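Nedholm pouch packing set - readme

Quick notes, will tidy later.

What this is: pictures and short clips of small stuff going in and out of zipper pouches on a white table. Packing, closing, opening again, laying flat. 1,661 clips in all. Each one is a single pouch, start to finish.

Folders
pouch_open - zipper gets opened, nothing goes in
pouch_pack - items in, then closed
pouch_empty - items out, pouch put back flat
stills - one picture per clip, pulled from the first second

Pouches are clear plastic with a colored zipper. Green ones show up most, the others got mixed in from October on. Size is in pouches.csv, one line per pouch. Wider than tall, always measured along the zipper side. If a pouch got too creased to slide well it was retired, see the "retired" column. 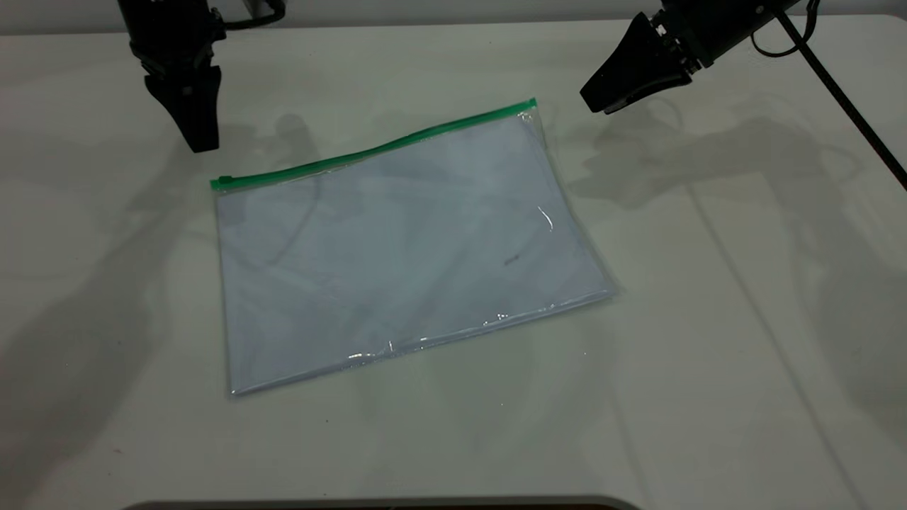 Items are what you'd keep in a pouch anyway: pens, erasers, charging cables, receipts, loose change. 65 different items, listed in items.csv with weight in grams. Anything over 300 g was left out, it drags the film down and the zipper jams.

Labels
zip_state: open / closed / part
slider_side: left / right / unknown
flat: yes / no
"part" means the slider stopped somewhere along the track. Use unknown if glare hides the slider, dont guess. Creases don't count against flat, a folded corner does.

Splits: the last 100 clips are the test set, the rest is train. Tiltix and Oshima folder names are just the two batches, same labels in both.

Known problems
- clear film on white is hard to see, edges in the outline files wander by a bit
- reflections on the bottom seam sometimes got labeled as an item, mostly fixed in the Oshima batch
- receipts curl, so the same reciept can look like two items
- weights for the cables are missing, still on the Statelham drive

Fixes go in changes.txt, newest on top. Please keep the clip number in the line.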